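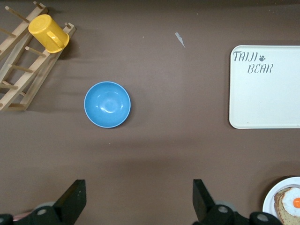 Fig. 1. Wooden dish rack on a brown tabletop.

Unit 2: Drying and surface water

Water leaves a washed plate by run-off and by evaporation. Run-off is fast and depends on the angle of the plate. Evaporation is slow and depends on air flow, humidity and temperature.
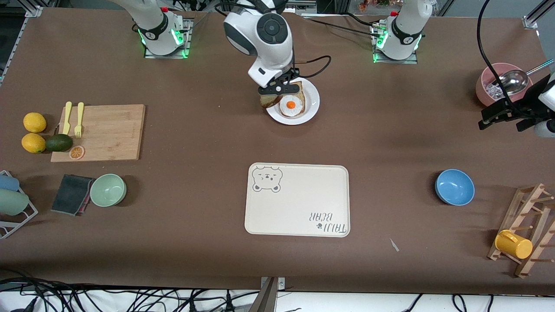 Usha Warrier
Lecturer, Household Science

A film of water 200 g in mass needs a fixed amount of heat to evaporate, whatever the time taken. Still air next to the film soon becomes damp and the rate falls.

Read Asamoah, chapter 2, before the May practical.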